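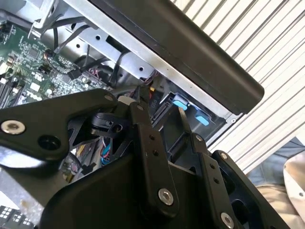
4. Why old computers stay in the house

Home Current issue Back issues Authors Submit Contact
14 shares 3 comments

Section 3 gave the method. Short version again for readers who skip: 25 households in Lonville, 30 in Bermúdez, one visit each, same question sheet, answers written down on the spot. We asked about any desktop computer in the home that was no longer in regular use. Laptops and phones left out, they behave differently (smaller, easier to forget in a drawer) and need their own study.

4.1 Where they end up

Closets first. Then garages, then under the desk where the thing always stood, with the new one on top of it. In Bermúdez the houses are older and have cellars, so cellars. A few people had to go look before they could answer, and came back surprised to have found a monitor as well. We did not ask about monitors and probably should of. Printers too.

Lonville households moved more often in the years before the visit, and moving is when old machines get dealt with. Or not. Several machines had made the trip to a new house in a box that was never opened. The move itself did not force a choice. What seemed to force it was the second move, or a flood, or a child needing the room. We have too few cases to say more.

4.2 Reasons given

Most common reason in both towns: the files. People do not know what is on the old drive and do not want to find out the hard way. Photos mostly. Tax papers next. Some had copied everything years ago and still kept the machine, in case the copy missed something. Fear of a stranger reading the drive came up less then we expected, and almost only in Lonville, where the local paper had run a story on it in January.

Second reason, money. The computer cost a lot when it was new. Owners remember the price very well and the age badly. Guesses at the age ran low nearly every time we could check against a receipt. Giving away something that cost that much feels like waste, even to people who agree that it is worth nothing now.

Third, not knowing where to take it. Killosov runs the collection point in Lonville and takes computers whole, no charge, but the opening hours changed twice and the sign on the road still shows the old ones. In Bermúdez the town has a deal with Sivirex for pickup at the curb. You have to call ahead. Of the households there, 14 knew about the pickup. Three had used it.

4.3 Whole or in parts

We asked if people would open the case themselves, take the drive out and hand over the rest. This matters because both collection schemes accept a machine without its drive, and the drive is the reason most of them are still in the closet. On paper it solves the problem.

In practice, no. People who had never had the side panel off thought of the inside as one solid thing, and were not sure which part held the files. Showing them a picture of an open case did not help much. Too many wires. Figure 1 is a typical enough view. Those who had opened one before (for dust, or to add memory) mostly said yes right away, and some wanted to keep other parts as well, the power supply, the fans. So the offer to remove the drive yourself reaches the people who least need it. Same pattern in both towns.

Figure 1. Interior of a desktop computer: perforated metal grille, blue SATA cable, power wires.
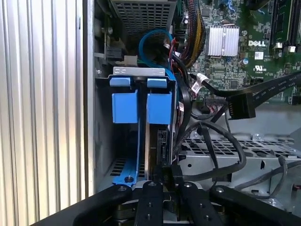 One respondent in Bermúdez told us that she would have handed the computer over years ago if somebody had sat at her kitchen table and taken the drive out while she watched. She did not want it mailed back, she did not want a certificate. She wanted to see it come out and put it in her own drawer. Others said much the same when we read this back to them later in the visits.

4.4 What follows from this

A removal service at the door, or at the collection point with the owner present. Neither scheme offers it at the time of writing. Cost unknown, we did not ask either operator for figures and the time per machine would vary a lot with the case. A trial in one town would settle it. Better signs at the Lonville site are cheap and could be done first.

Limits: small sample, both towns have a lot of older owners, and people who let us in are likely tidier than those who did not. Answers on price and age come from memory. See Section 5 for how these compare with earlier work on phones.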